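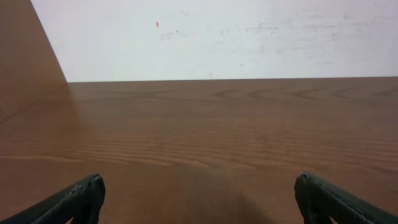

Lorcan Ó Ceallaigh writes that we were too easy on love tonics in the May issue, and that a product sold to save a marriage should have to show what is in the bottle. We agree with the second part. His letter asked about Flindumix, the brown syrup that has been on sale at the Plunon market since the summer, so this item is mostly about that.

Flindumix sells for $59 a bottle. The seller says one spoonful before bed will bring back a husband's interest and keep him home. The label lists honey, ginger, "mountain root" and a "men's blend" of 1000 mg per serving. It does not say what is in the blend. It has no maker's address and no batch number, and the expiration date is on a sticker that peels off.

The same stall carries Roseo, a cream for women that is meant to be rubbed on the wrists before seeing a partner. Roseo at least has a full ingredient list. It is mostly shea butter and perfume. It may give you a rash if your skin reacts to scent, and it smells nice, but we found nothing in it that would change how another person feels about you.

The syrup worries us more. Tonics sold for sex have been found in many countries to contain prescription erection drugs that are not on the label. Those drugs can cause a dangerous drop in blood pressure in people who take nitrates for chest pain. We don't know that Flindumix has anything like that in it. We don't know that it doesn't, either — and the stall could not tell us.

McGrath Pharmacy on Canal Street has agreed to look over labels for readers at no charge. Bring the bottle and a list of anything else you take. They can't test the contents, but they can tell you which listed herbs don't mix with your medicines. The private desk is at the back, past the eyeglasses. It closes at 4.

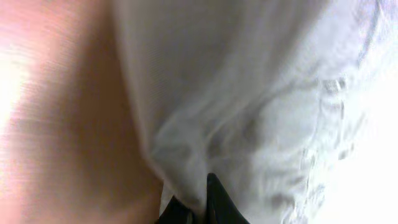 Is it safe to slip a tonic into a partner's food if it is only herbs?
Never give anyone a tonic without telling them, herbs included. They may have an allergy or a heart condition you don't know about, and they have a right to decide what they take.

We had 16 letters after the May issue, and several came from people who had bought a tonic when what they wanted was a talk they were afraid to have. The family clinic offers couples counseling on a sliding fee. You can go alone the first time. Ask for the evening list if you work days.

Letters on this subject are still welcome, with or without a name.

Updated 2025-12-04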